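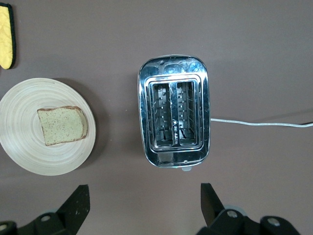 two-slicer from above, slots empty

Toaster keeps tripping the kitchen ring — what next?
Triltley Home Forum > Electrics and appliances

bramblecutter
Tue 7 May
Moved in back in February, everything fine till last week. Now the RCD goes about one morning in three when the toaster's on. Not straight away, maybe a minute in. Kettle on its own is fine. Toaster on its own sometimes fine, sometimes not. Landlord says buy a new toaster. Don't want to buy one and find its the wiring. Any ideas?

oldfuse
Toaster. Nine times out of ten it's the toaster. Bin it.

pip_in_the_annexe
Crumbs. Unplug, let it go cold, pull the tray out if there is one, shake it over the sink. Had the same with a Pelkonen kettle and toaster set, a clump of raisin stuck to the element. Fine ever since.

oldfuse
Cleaning it won't fix a cracked element. You're telling someone to keep using a thing that trips the RCD.

pip_in_the_annexe
Telling them to clean it. Then see. Not the same.

bramblecutter
No raisins here lol. Did shake it, loads came out. Will report back.

marshlight
Could be neither. RCDs trip on total leakage, so if the fridge, dishwasher and washing machine all leak a tiny bit the toaster just finishes it off. What else is on that circuit? Unplug the lot, proper unplug, then run the toaster by itself for a few mornings.

bramblecutter
Fridge, dishwasher, and a Zasia dehumidifier in the utilty bit. Dehumidifier went in last week now I think of it...

marshlight
Well there you go. Start with that.

oldfuse
Or it's a coincidence and the toaster's still duff. Get it PAT tested. Shop near me does it for 9 quid.

kettering_jo
Nine quid on a toaster that costs what, twenty? Just buy another. Put the money towards an electrician for the circuit, mine charged 137 for a full look and found a damp socket behind the cooker. Had been blaming the microwave for a year.

marshlight
Damp socket is a good shout. And a dehumidifier sort of suggests damp?

bramblecutter
Yes, back wall. Landlord "aware".

kettering_jo
Then it's his bill. Put it in writing — email, not a text. Ask when the last electrical inspection was and ask for the report.

oldfuse
Agree with Jo on that bit. Still wouldn't use the toaster.

bramblecutter
Three mornings with dehumidifier unplugged, no trips. Plugged it back in tonight, toast on, tripped in 90 seconds. Emailed landlord. Using the grill for now.

pip_in_the_annexe
So could be the dehumidifer, or the wall, or both. Keep it unplugged till someone's tested it. And do the crumbs anyway.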